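Home Grippers Spares Service Basket

Wimamel finger service kit, part 619

Fits the Wimamel two-finger gripper. In the bag: a pair of soft fingers, 12 screws and a sachet of thread lock that will outlive the arm.

Change the fingers every 2000 grips, or on the day they start dropping things they used to like. Power off at the wall first. Wipe the wrist lens with a dry cloth - your sleeve is not a dry cloth. Tighten each screw by hand, then home the gripper before you give it any work. Close it slowly the first time and listen.

Orange fingertip over a black moulded shell, then the room with its games tables:

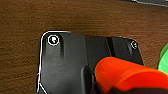
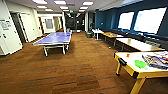
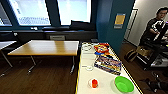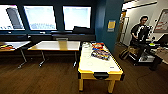 Paula Vlad wrote in to ask for a spare sachet cap, and added that the left finger always wears first on hers, so she swaps them over at the halfway point.

Contact Zindby Spares | © Zindby | Back to top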